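음반 정리하다가 하루가 다 갔다

8월 16일 목요일. 휴가 마지막 날인데 어디 나가지도 않고 방바닥에 앉아서 LP만 만졌다. 원래 계획은 한 시간 안에 끝내는 거였다. 책장 맨 아래 칸이 살짝 휘어 보여서 무거운 것만 좀 빼자, 딱 그 정도 마음이었는데 한 장 꺼내면 또 듣고 싶고, 들으면 속지 읽고 싶고, 속지 읽다 보면 이 밴드 다음 앨범이 뭐였더라 싶어서 또 꺼내고… 다들 아시죠? 결국 점심은 네 시에 먹었다.

다 꺼내 놓고 세어 보니 122장이었다. 생각보다 적다고 해야 하나 많다고 해야 하나. 나는 내가 한 80장쯤 갖고 있는 줄 알았다. 언제 이렇게 늘었는지 모르겠는데, 중간에 똑같은 앨범이 두 장씩 나온 걸 보면 나도 모르는 사이에 산 게 맞긴 한 것 같다. 그것도 두 쌍이나! 하나는 Zestasmont 2집인데 이건 변명이 가능하다. 처음 산 건 검정반이고 나중에 산 건 투명반이다. 다른 하나는 진짜로 변명이 안 된다. 똑같은 검정, 똑같은 프레싱, 심지어 가격표도 같은 가게 거다.

Zestasmont 얘기가 나왔으니 말인데, 요새 내가 제일 많이 듣는 게 이 팀 3집이다. 7월에 나오고 나서 출퇴근길에 거의 이것만 들었다. 처음 들었을 땐 솔직히 좀 심심했다. 2집이 워낙 시끄러운 앨범이라 그 연장선을 기대했는데 첫 곡부터 오르간이 깔리더니 기타가 2분이 넘도록 안 나온다. 나는 버스에서 이어폰 한쪽이 고장 난 줄 알고 뺐다 꼈다 했다. 그런데 세 번째 들을 때쯤인가, 네 번째 곡에서 드럼이 반 박자 늦게 들어오는 부분이 갑자기 너무 좋은 거다. 그 뒤로는 그 부분 하나 들으려고 앞의 세 곡을 참고 듣다가, 어느새 앞의 세 곡도 좋아졌다. 이런 앨범이 오래 간다. 처음부터 확 꽂히는 건 나는 보통 한 달을 못 넘긴다.

다만 B면은 아직도 잘 모르겠다. 여섯 번째 곡이랑 일곱 번째 곡이 템포가 비슷하고 조성도 비슷해서 설거지하면서 들으면 한 곡처럼 지나간다. 마지막 곡은 8분짜리인데 끝의 2분은 그냥 웅웅거리는 소리다. 이어폰으로 들으면 의미가 있다는 사람도 있던데 나는 없었다. 그래도 LP로 들으니까 그 웅웅거리는 게 바늘 들어 올릴 때까지 이어져서 그건 좀 괜찮더라. 스트리밍으로는 바로 다음 추천곡이 튀어나와서 분위기가 다 깨진다. 자동재생 제발 좀 꺼 두자, 하면서도 매번 까먹는다.

차트 얘기도 조금. 나는 원래 차트를 잘 안 보는 편인데(라고 말하면서 주중 집계까지 다 챙겨 본다) 이번에 Zestasmont가 발매 첫 주에 인디 앨범 차트 10위를 했다. 첫 주 판매량이 3,012장. 이게 큰 숫자인지 작은 숫자인지 감이 잘 안 오는데, 1집 때 공연장 구석에서 멤버들이 직접 CD 팔던 걸 기억하는 입장에서는 그냥 뭉클하다. 그때 나는 현금이 없어서 못 샀다. 나중에 중고로 구하느라 고생을 좀 했고, 구하고 보니 케이스 경첩이 나가 있었다. 케이스만 갈아 끼웠는데 새 케이스가 너무 반짝거려서 오히려 가짜 같다.

재미있는 건 같은 주에 Mostberg도 신보를 냈는데 그쪽은 순위가 훨씬 높았다는 거다. 팬들끼리 은근히 신경전이 있었다. 나는 둘 다 좋아하는 사람이라 중간에서 좀 난처했는데, 굳이 고르라면 이번에는 Zestasmont 쪽이다. Mostberg 신보는 싱글로 먼저 나온 두 곡이 너무 세서 나머지가 다 그 두 곡 사이를 채우는 느낌이었다. 물론 그 두 곡은 정말 좋다. 특히 두 번째 싱글은 후렴 직전에 악기가 다 빠지고 목소리만 남는 데가 있는데, 거기서 볼륨을 안 올리는 사람을 본 적이 없다. 공연에서 들으면 다 같이 따라 부를 게 뻔해서 벌써 목이 아프다.

그리고 프로듀서가 바뀐 티가 꽤 난다. 전작은 보컬이 뒤로 물러나 있어서 가사가 반쯤밖에 안 들렸는데 이번에는 거의 귀에 대고 부른다. 덕분에 가사가 다 들리고, 다 들리니까 몇 군데는 차라리 안 들리는 게 나았겠다 싶고… 세 번째 곡 2절, 거기 말입니다. 들어 보신 분은 무슨 말인지 아실 듯. 날씨 얘기를 네 줄이나 한다.

정리 얘기로 돌아와서. 처음에는 가나다순으로 꽂으려고 했다. 그런데 외국 밴드는 한글로 읽어서 꽂을 건지 알파벳으로 꽂을 건지부터 막혔다. 한글로 하자니 내가 부르는 이름이 그때그때 다르고, 알파벳으로 하자니 우리나라 음반은 또 어떡하나. 그래서 발매연도순으로 바꿨다가, 재발매반을 원래 연도로 칠지 찍은 연도로 칠지에서 또 막혔다. 바닥에 음반을 다 깔아 놓은 상태로 삼십 분을 고민했다. 최종적으로는 자주 듣는 순서로 꽂았다. 이게 무슨 정리냐고 하면 할 말은 없다. 그런데 막상 해 보니까 손이 가는 게 전부 왼쪽에 모여 있어서 엄청 편하다. 오른쪽 끝은 자연스럽게 방출 후보가 되고.

방출 후보는 일단 열 장 넘게 나왔다. 그중에 두 장은 겉비닐도 안 뜯은 거였다. 분명히 한정반이라는 말에 혹해서 샀을 텐데 뭐가 한정이었는지도 기억이 안 난다. 스티커를 보니 500장 한정이란다. 오백 명 중에 한 명이 안 뜯고 몇 년을 처박아 뒀다니 나머지 사람들한테 좀 미안해졌다. 그래서 오늘 한 장은 뜯어서 들어 봤다. 음, 왜 안 뜯었는지 알 것 같았다. 나머지 한 장은 그냥 둔다.

속비닐도 이참에 싹 갈았다. 원래 들어 있는 종이 속지는 꺼낼 때마다 먼지가 나와서 예전부터 거슬렸는데 귀찮아서 미루고 있었다. 갈 때 팁이라면 팁인데, 음반을 먼저 솔로 한 번 닦고 나서 새 비닐에 넣을 것. 나는 스무 장쯤 넣고 나서야 생각이 나서 다시 다 뺐다. 그리고 원래 속지는 버리지 말고 재킷 안에 같이 넣어 두는 게 좋다. 나중에 팔 때도 그렇고, 가사가 속지에만 적혀 있는 앨범이 의외로 많다. Mostberg 1집이 그런 경우인데 나는 그걸 모르고 버릴 뻔했다. 쓰레기봉투에서 다시 꺼낸 건 비밀이다.

음반가게도 오랜만에 갔다 온 얘기를 써야지. 지난주에 퇴근하고 Pfeiffer에 들렀다. 예전 자리에서 골목 하나 안쪽으로 이사했는데 간판이 작아서 한 번 지나쳤다. 가게가 좁아진 대신 청음기가 두 대로 늘었고, 중고 칸이 장르별로 나뉘어서 찾기가 훨씬 수월해졌다. 예전에는 그냥 상자에 다 섞여 있어서 허리 숙이고 한 시간씩 뒤져야 했는데(그 재미도 분명 있었다) 이제 무릎이 안 좋은 나 같은 사람도 서서 볼 수 있다. 거기서 Stodard 라이브 앨범을 샀다. 계속 찾던 건 아니고 있길래 샀다. 이런 식이니까 122장이 되는 거다.
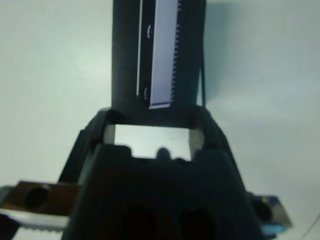 Stodard 라이브는 기대 안 했는데 오늘 들은 것 중에 제일 좋았다. 스튜디오 앨범에서는 늘 조금 점잖은 팀이라고 생각했는데 공연에서는 완전히 다른 사람들이다. 기타 솔로가 길어지다가 관객 한 명이 뭐라고 소리를 지르는데, 그 소리에 멤버가 웃느라 첫 소절을 놓친다. 그걸 그대로 실었다. 나는 이런 게 들어 있는 라이브 앨범이 좋다. 틀린 데를 다 다시 녹음해서 매끈하게 내놓을 거면 그냥 스튜디오 앨범을 들으면 되니까. 박수 소리가 곡마다 조금씩 다른 것도 좋고, C면 시작할 때 조율하는 소리가 한참 나오는 것도 좋다. 같이 듣던 고양이는 박수 소리가 나올 때마다 방을 나갔다.

D면에 들어 있는 앙코르 두 곡은 음질이 확 떨어진다. 다른 날 녹음을 붙인 모양인데 저음이 뭉쳐서 베이스가 거의 안 들린다. 우리 집 스피커가 오래돼서 그런가 하고 헤드폰으로도 들어 봤는데 똑같았다. 그래도 앙코르 첫 곡은 정식 음원이 없는 곡이라 있는 것만으로 고맙다. 이 곡 제목을 찾으려고 예전에 게시판을 얼마나 뒤졌는지. 재킷 뒷면에 떡하니 적혀 있는 걸 보고 좀 허탈했다.

9월에는 공연이 많다. Mostberg가 단독 공연을 하고 Zestasmont도 작은 데서 이틀 한다고 공지가 떴다. 작은 데라는 게 진짜 작은 데라 스탠딩으로 최대 500명이라고 한다. 10위 한 팀이 그렇게 작은 데서 해도 되나 싶으면서도, 나는 그런 데서 보는 게 좋으니까 불만은 없다. 문제는 예매다. 지난번에는 결제 창까지 갔다가 카드 비밀번호를 두 번 틀려서 튕겼다. 이번에는 미리 간편결제를 등록해 놨고 알람도 세 개 맞춰 놨다. 이래 놓고 또 못 가면 그날은 집에서 투명반 틀어 놓고 혼자 스탠딩할 예정이다.

가게 되면 세트리스트랑 같이 후기를 쓸 생각이다. 3집 마지막 곡을 공연에서 어떻게 할지가 제일 궁금하다. 그 웅웅거리는 2분을 진짜로 다 하려나? 다 서서 가만히 듣고 있어야 하나? 개인적으로는 그 곡을 중간에 하고 끝은 2집 첫 곡으로 갔으면 좋겠다. 오르간을 무대에 들고 올지도 궁금하고. 그 좁은 무대에 오르간까지 올라가면 베이스가 어디에 서는지 모르겠다.

아 그리고 똑같은 앨범 두 장 있는 거, 검정반 하나는 필요한 분 있으면 드립니다. 재킷 모서리 살짝 눌렸고 판은 깨끗해요. 직거래만 되고 평일 저녁이 편합니다. 댓글에 비밀글로 남겨 주세요. Zestasmont 투명반은 안 됩니다. 물어보셔도 안 돼요.

책장은 결국 아래 칸이 여전히 휘어 있다. 다 빼서 닦고 순서 바꿔서 도로 같은 칸에 꽂았으니 당연하다. 내일 출근인데 지금 A면을 또 올렸다.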